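2023년 7월 30일, 밤

애 재우고 겨우 앉음. 18개월 되더니 낮잠이 짧아졌다. 졸려서 짧게만 쓴다.

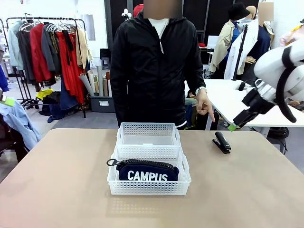
재접근기라는 것

요 며칠 계속 다리에 매달린다. 화장실 문만 닫아도 운다. 1월에는 혼자서도 잘 놀았는데. 그때가 편했다. 밥하면서 한 팔로 안고 있으려니 손목이 나갈것 같다. 남편은 자기한테는 안 그런다고 함. 얄밉다.

Merike Toom 책 다시 꺼내 읽음. 이 시기엔 멀리 가고 싶은 마음이랑 엄마 옆에 붙어있고 싶은 마음이 같이 온다고. 떼어놓으려고 몰래 나가지 말고, 나간다고 말하고 나가라고. 오늘 해봤다. 쓰레기 버리러 가면서 "엄마 갔다 올게" 했더니 더 크게 욺. 엘리베이터까지 다 들렸다. 그래도 돌아와서 안아주니까 금방 그쳤다. 내일도 해볼 생각.

어린이집

대기 11번. 지난번에 물어봤을 때랑 똑같다. 원장님은 9월에 자리가 날 수도 있다고 하는데 그 말만 벌써 2번째. 보내도 걱정, 안 보내도 걱정. 적응 기간에 내가 휴가를 얼마나 쓸 수 있는지 회사에 물어봐야 하는데 아직 못 물어봄. 월욜에 꼭.

먹은 것

아침 바나나 반, 치즈. 점심은 미역국에 밥 말아서 거의 다. 저녁은 두부 두 입 먹고 끝. 나머지는 바닥. 숟가락은 무조건 자기가 쥔다고 해서 줬는데 국물이 소매로 다 들어감. 갈아입히는데 또 울고. 요구르트는 잘 먹었다. 변은 좀 됨. 자두 사올것.

말

새 단어 "또". 하루종일 또 또 또. 책도 또, 물도 또, 계단도 또. 개를 보고도 엄마, 할머니를 보고도 엄마 하더니 오늘은 할머니한테 "함" 했다. 엄마가 전화기 너머로 소리를 지르셨음. 좋으셨나보다. 녹음해달라고 하시는데 시키면 절대 안 한다.

돈

유아차 알아보다가 머리 아파서 창 닫음. Wallo는 가벼운데 장바구니가 작고, Skinner는 우리 차 트렁크에 안 들어갈거 같고. 후기도 다 말이 다르다. 중고로 살지 그냥 버틸지. 지금 거 바퀴가 왼쪽으로 자꾸 쏠리는데 남편이 기름칠하면 된다고 한 게 언제더라.

방금 깬 것 같아서 가봤는데 잠꼬대였다. 이불은 또 발밑에. 덮어주고 나옴. 낮엔 그렇게 밉더니 자는 건 왜이리 작은지. 소리 질러서 미안했다, 아까 신발 신길 때. 내일은 십분 일찍 준비하자.

빨래 못 갬. 젖병솔 주문 못 함. 예방접종 날짜 확인도 못함. 그냥 잔다.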